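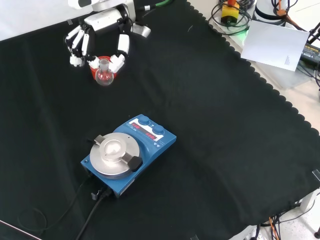

What do you rest a round-bottom flask on when it isn't clamped up?

A cork ring, every time. Set one down on a bare table and it will roll, and I have the glass bill to prove it.

Sunday, April 24, 2022

Welcome back to the bench gallery! I've been going through the small stuff we use for stirring and heating, and this week it's the ring and the hotplate. Big thanks to Afshin Soltani, who wrote in asking about flask sizes and set me off on the whole thing.

Flask and ring: clear glass, a straight narrow neck and a round bulb, sitting in a red-orange ring (I love that color, you can see a bit of it right through the glass). Small flasks are the worst for tipping, so the ring gets used more than anything else I own. I bought a pack of 8 from Kaller years ago and I'm down to five.

Stirrer hotplate: the blue one, with a brushed aluminum top, two knobs and two red readouts on the sloped panel. I like knobs! Graça Macedo swears by touch buttons, but try those with gloves on. The cord comes out the back, so think about where it's going to run before you set anything down.

Black cloth: scalloped border and all. Clear glass shows up so much better against something dark, and you'll spot a dropped stir bar in a second. Mine go in the wash with the towels.

Next time it's clamps and stands, and Mojtaba Esfahani has promised me a look through his drawer of odd ones. If you've got a favorite ring (or a sad flask story) send it over, I read them all.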